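Table Runner

By the Odavholm Home Reference staff
Apr 7, 2018

A table runner is a long, narrow length of fabric or other material laid along the center of a table. It is used to protect the surface, to mark out a place for serving dishes, or simply for decoration. Runners are used on dining tables, sideboards, dressers and coffee tables. They differ from tablecloths, which cover the whole top, and from placemats, which cover only the area in front of one seat.

Origin and early use

Narrow cloths were laid over larger tablecloths in many European households before they were used alone. The larger cloth was difficult to wash and press, and the narrow one caught most of the spills from the serving dishes. It could be changed between courses or at the end of the meal. As polished wood tables became more common in ordinary homes, the lower cloth was often left off and the runner was placed straight on the wood.

In the port town of Wullanport, runners were woven at home during the winter and sold at a market held each February. The town's household museum keeps 234 of them, most in undyed linen with a colored stripe at each end. The stripe is known locally as a jirnell, after the Jirnell mill that supplied the dyed thread. The museum's oldest piece has been patched in several places and has a hem in a different thread from the rest.

Size and proportion

Most runners are between 12 and 16 inches wide. A width of 14 inches suits many dining tables, and it leaves room for plates on both sides. A common rule is that the runner should take up no more than a third of the width of the table. On a table 42 inches wide, this gives a runner of 14 inches or less.

Length depends on whether the ends are meant to hang. For a hanging runner, the usual drop is six inches at each end, so the length of the table plus 12 inches gives the length of the cloth. A runner with no drop should stop a few inches short of each end of the table. Round tables are harder to fit. The cloth is measured across the diameter, and a drop of more than six inches tends to get in the way of anyone seated there.

Some households lay two or three short runners across the width of the table, so that each one serves the two people facing each other. This arrangement is called a cross runner or bridge runner. It leaves bare strips of table between the cloths, and the center of the table is not covered along its full length.

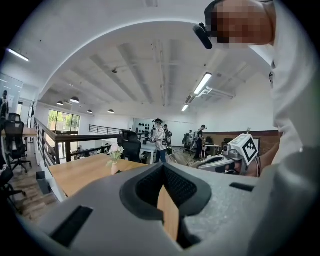
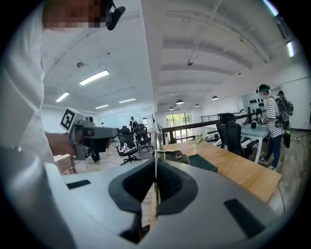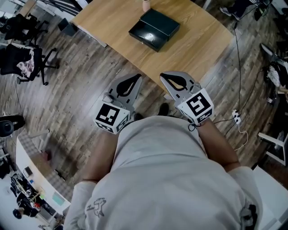
Materials

Linen and cotton are the most widely used materials. Linen lies flat and has some weight, but it creases sharply where it has been folded. Cotton is cheaper and easier to wash. Burlap became popular for informal settings. It sheds fibers, and the coarse weave can scratch a soft finish unless a lining is sewn to the back.

Silk and velvet are mostly kept for sideboards and for holidays, when the cloth will be removed before food is served. Wool felt is used under hot dishes, although it does not replace a trivet. Runners made of woven grass, bamboo strips or paper are also sold. Paper runners come on a roll, commonly 30 feet long, and are cut to length and thrown away after use.

Ends and edges

The ends may be square, pointed or fringed. A pointed end is made by folding the two corners to the middle of the back and stitching them down, and a tassel is often added at the tip. Fringe is made by pulling out the cross threads for an inch or two and knotting what is left. Mitered corners give the neatest finish on a plain hem.

The Wiegand hem takes its name from a sewing pattern, Wiegand 3219, which was sold in fabric shops for many years. It has a wide band of contrasting cloth along both long sides and a narrower band at the ends. The pattern is out of print, but copies still turn up in secondhand sewing boxes.

Seasonal use

Runners are often changed with the time of year. Darker colors and heavier cloth are common in fall and winter, and pale linen or striped cotton in warmer months. Greenery, candles or a row of small vases may be set along the cloth. Low arrangements are preferred at meals so that guests can see one another across the table. Fresh greenery can stain, and a strip of waxed paper under the stems will keep sap off the fabric.

Care

Cotton runners can generally be machine washed. Linen is best pressed while still damp, on the wrong side first. Embroidered pieces should be laid face down on a towel for pressing so that the stitching is not flattened. Candle wax is allowed to harden and is then lifted with a dull knife. Long runners may be rolled on a cardboard tube for storage, which avoids the center crease left by folding.

See also: Placemat; Sideboard scarf; Table linen; Tablecloth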